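How I Finally Got My Kitchen Towels to Absorb Water Again

My dish towels had gotten to the point where they just pushed water around the counter. I bought a stack of them in March from a little shop called Drusine, loved them for a few weeks, and then, nothing. Slick as a raincoat! The trouble was buildup from detergent and fabric softener, and it comes out with a soak and some patience.

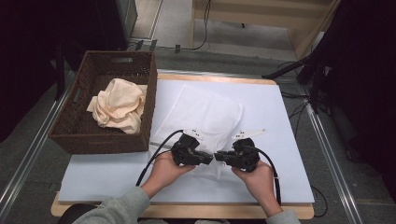
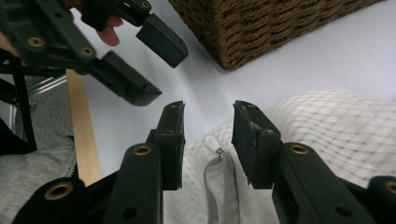
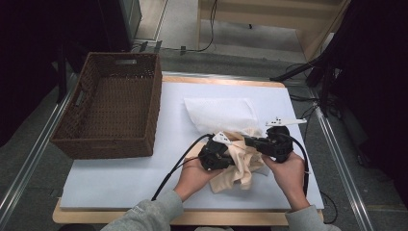
So, the soak. You want the hottest water your towels can handle (check the tag, please, I ruined a nice linen one) and a tub big enough that they can move. Mine is an old Jorka tub that holds way more than I need. Put in half a cup of washing soda, stir until you can't feel any grit, then add the towels. I do no more than 8 at a time.

Push them under and leave them for 20 minutes, then give them a good swish and leave them for another 15. The water will probably go gray and kind of gross, even if the towels went in clean. Good, that's the stuff you want out of there.

Wring them, then run them through the washer on warm with no detergent at all. If you still see suds through the door, run it again. I had to do it three times with my oldest ones.

For drying, skip the dryer sheets forever. I hang mine on the back porch if it's sunny, otherwise low heat with a couple of wool balls. Mine spins at 700 and they still come out pretty damp, so give them a good snap before you hang them up (very satisfying).

After that I use half the detergent I used to, and I redo the soak every couple of months, usually on a Wednesday when I'm home anyway. Keep colored towels in their own batch the first time. My red ones bled like crazy and I now own several pink ones.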